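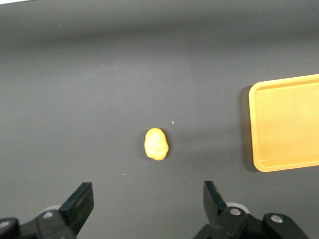
Grustdale book three - checks before it goes to the typesetter

I've been through the whole manuscript twice now, so these are my ticks and grumbles. Last updated Sun 19 June.

Map matches the text - NO. Drotside is two days' ride from the coast in chapter four and they can smell the sea from it in chapter nine. I like the sea smell, so I'd rather move the town.

Names spelt the same throughout - OK. I found Dunero with a double n on page 42 and fixed it.

Moons - OK, just about. Both are full on the night of the siege, and they were both full 21 days earlier as well, so that works if you squint at the appendix.

Ages and dates - NO. The queen has reigned for 200 years in the prologue and 600 by the time she's poisoned. Pick one! I've put a note in the margin both times.

Injuries carried over - PARTLY. The broken wrist gets forgotten in the duel (he climbs a rope, bless him). A line about a splint would do.

Horses - NO. Three go into the marsh and four come out. I do this in every book.

Magic has a cost each time - OK, apart from the candle trick, which I'm leaving because it's funny.

Swearing - OK. Invented oaths only, and fewer than last time.

Dead people staying dead - OK, except the ferryman, who waves from the jetty in the epilogue. Cut him or make him a ghost.

Front matter - still to do. Dedication missing, and the list of earlier books stops at the first one.

Next full check in September, when the proofs are back.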